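Rulholm Journal Set

A set of 526 short diary entries kept by people on a five-day juice cleanse or a home writing retreat. The entries were collected through the Edgate site and put into one format by Wallner. This card covers the version of January 1, 2018.

Contents

entries.csv – one row per entry, with the day number, the entry text and the word count
moods.csv – mood scores from 1 to 5, matched to entries by ID
notes.txt – spelling fixes and known gaps

Entries shorter than 500 characters were left out. Anything over 2000 characters was split in two, and both halves keep the same ID with an a or b added. Names and street addresses were removed by hand. 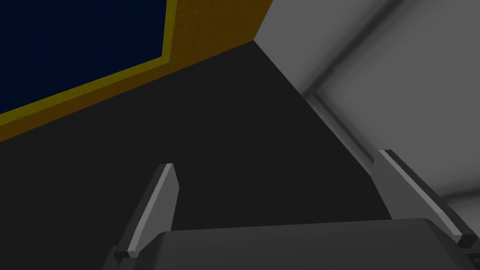
What do the mood scores measure?
Each writer rated the day as a whole before going to bed, with 1 as the worst and 5 as the best. Blank scores were left blank.

Day 4 is thin, as many writers skipped it. The Sturken entries use a different date style, which will be fixed in April.

The text may be used for research and teaching. Please don't use it as health advice – the writers were describing their own days.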